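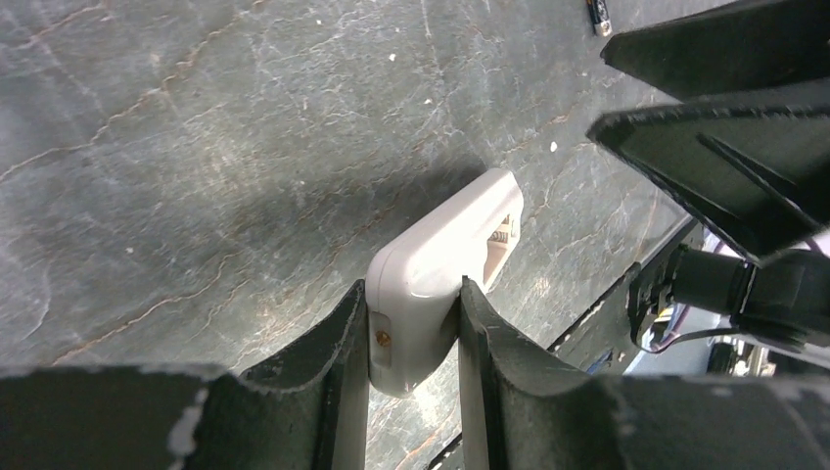 Gevport library stretches its hours for winter

Great news for night owls! Starting in December, the Gevport library will stay open until 9 in the evening, two hours later than it does now, and the reading room upstairs is getting 50 new seats to go with the longer day.

The push came from readers themselves. More than 1000 people signed a request left at the front desk over the summer, many of them students who ride the bus in from Grultov and barely get their coats off before closing time.

"I must have read every one of those comments, and they made me so happy," said head librarian Deirdre Ó Conaill. "People want to be here. What more could a library ask for?"

The evening program looks wonderful too. Local history writer Diarmuid Madigan will lead a series of seven talks on the old Doherty mill and the families who worked there, with plenty of time for questions – and for stories from anyone whose grandparents drew a wage in the place. A beginners' chess table, a knitting circle and a late story hour for kids in pajamas are also on the schedule.

Talks are free, but seats must be booked at the desk or by phone. The side door on Jakell Street will be open in the evenings, and the parking lot behind the building is free after 6.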